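Sorting out the toothbrush situation

February 14, 2023

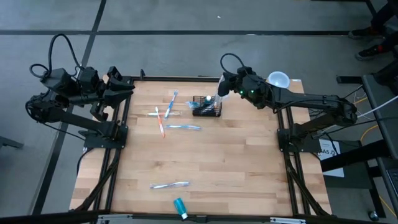

I have been promising myself since January that I would go through the bathroom cupboard, and last week I finally ran out of excuses. It started because I couldn't find the dental floss, and by the time I'd found it I had most of the shelf on the floor and the dog had wandered off with a face washer. Toothbrushes are the worst of it at our place. They breed, I swear. The four loose ones, blue and orange and a white one with blue bits and a light-blue and white one, are the sort of muddle I mean, with another still sealed in its plastic and a little black wire basket sitting right there with only a white bottle standing in it. That basket is what got me thinking about how to do this properly.

My mum kept all our brushes in one chipped mug on the windowsill at Gruststead, five of us and one mug, and I suppose we lived. But I've come round to the idea that everyone needs their own colour and that the colour has to stay the same from one brush to the next. Mine is orange. I chose it years ago when it was the only one left at the chemist, and now I get a bit put out if I can't get it! The kids fight over blue, so one has dark blue and the other has light blue, and we had words over that too.

My neighbour Genowefa Wróbel lent me her way of doing it, which is to keep the spares well apart from the ones in use. Spares stay in their wrappers, lying flat, in the back of the cupboard. The minute you open one, the old one goes under the laundry sink for cleaning jobs (grout, bike chains, the fiddly bit around the taps). I had 7 old ones down there by the time I'd finished, which seems like plenty of grout cleaning for one household. I kept 3 and let the rest go.

The basket now lives on the bench beside the basin. I like wire because water doesn't sit in the bottom, and you can give the whole thing a rinse in the sink when it gets that chalky toothpaste look. Bottles stand up in it nicely as long as you don't cram it. I did try putting the brushes in there too, but the thin ones kept poking through the sides, so they've gone back to a tall cup and I've stopped fussing about it.

Small round things are still a problem. Anything shaped like a tube with a cap rolls to the back of the drawer, and then I buy another one. I've got mine in an old baking tin for now, the loaf kind, which is the wrong colour for the bathroom but does hold them still.

The whole business took me most of an afternoon, with a tea break that went on longer than I meant it to. Next up is the towel shelf. I have a fitted sheet in there that doesn't fit any bed we own, and I'd quite like to know where it came from. If anyone has a good way of folding them, please leave it in the comments, as mine still end up in a ball.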